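The Green One

I have been folding my sister's laundry since Tuesday, and I am down to the T-shirts.
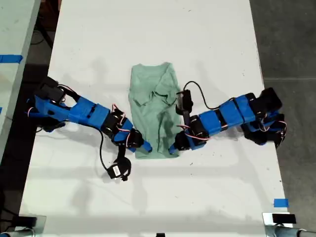
She owns a lot of T-shirts. I knew this in a general way, the way you know a person likes soup, but I'd never seen them all out of the drawers at the same time. They were in the drawers, in the closet, in a suitcase from the Grirnari trip that had never been unpacked, and in a pillowcase on top of the dryer. She moved to the coast in a hurry for the Skundix job and asked if I would box up the apartment, and I said sure, how bad can it be, because I'm the older one and that is the kind of thing we say.

So. The lease runs out at the end of August. The movers want everything in cartons, and the cartons are the small kind because I was too cheap to get the medium ones at Shukla Hardware, and small cartons mean you have to fold. You can't just shove. (I tried shoving. You get nine shirts in a box that way and the lid pops up like toast.)

I fold the way our mother folded. Face down, smooth it out with the side of your hand, sleeves in to the middle, bottom up to the collar, flip. It takes me no time at all, and I'm a little vain about it. My sister folds in thirds and then rolls, which she picked up from a magazine, and we once had a fight about it that lasted from the appetizers to the parking lot. I had planned to fold all of hers my way and say nothing. Let her open the boxes out there and find Mom's folding in every single one. I thought that was pretty funny on Tuesday.

By Wednesday night I had done the gray ones, the black ones, the ones with bands on them, the ones with 5Ks on them that she walked. I had a system. Anything with a hole went in the rag bag, anything with paint went in the rag bag unless it was the yellow paint from the Ikilach house, and those I kept, and I couldn't have told you why at the time. There were two of them. We painted that kitchen one summer when the rent was 217 a month between us and the landlord paid for the paint. It was supposed to be cream. It dried the color of a school bus and we lived in it for three years.

Then this morning I pulled the green one out of the pillowcase.

It's a pale green, sort of minty, sort of like the inside of a hospital. No writing on it. It would be nothing to anybody, you could get it for 14 dollars at any store with a parking lot. But it's mine! It was mine, I mean. I bought it the week I started at the bakery, and it disappeared in the second Ikilach summer, and I asked her about it. I asked her more than once. I stood in that yellow kitchen and said have you seen my green shirt, and she looked right at me with a spoon in her mouth and said what green shirt.

Well, I spread it out on the table and I could not get it to lie flat. It had been wadded up in that pillowcase for who knows how long and it had a big bunched crease straight across the middle. I smoothed the bottom and the top wrinkled. I smoothed the top and the crease came back like it had somewhere to be. I took hold of the two bottom corners and gave it a little tug, and then I just stood there holding the corners.

I wasn't mad, if that's what you're thinking. I was mad for a minute. I had the phone in my hand for the minute. It was the crack of dawn out there and she'd have picked up thinking somebody was dead.

What I kept thinking about was that she'd have had to hide it. We shared one closet in that house. We shared one laundry basket. For her to keep that shirt all the way through Ikilach, and through the place over the dry cleaner, and through this apartment, she must have moved it around every single time I came by, and I came by a lot. I have a key. There was a whole secret life going on with that shirt, and I was in the next room eating her crackers.

And for what? I never saw her wear it. She doesn't even like green, she says it makes her look seasick, and she's right about that.

I made coffee and came back to it. The table is a good size for folding, long and white, and with the drawers emptied out it was the only place left in there to put anything down. I did Mom's way. Sleeves in, bottom up. It looked terrible, the crease made a kind of hump. I shook it out and did it again. Then I shook it out again and, I don't know, I did thirds. I folded it in thirds and I rolled it up from the hem, nice and tight, and darned if the hump didn't go right into the roll and stay there.

I put it in the carton with the yellow paint ones. I wrote the number on the lid, 106, which is her apartment out there, and SHIRTS, and then I took the tape back off and opened it up and took the green one out. Then I put it back in. This went on longer than I would like to say.

She called at lunch. She wanted to know if the movers had given me a price yet and I told her 700, and she said a word, and then she asked how the packing was coming.

"I'm on the T-shirts," I said.

There was a pause. I could hear gulls, or a truck backing up, one or the other.

"All of them?" she said.

"Just about. The pillowcase too."

She didn't say anything and I didn't either. I looked at the carton. I had the tape gun in my lap.

"You're rolling them, right?" she said.

"Some of them," I said, and she said okay, and asked me if I'd found the can opener.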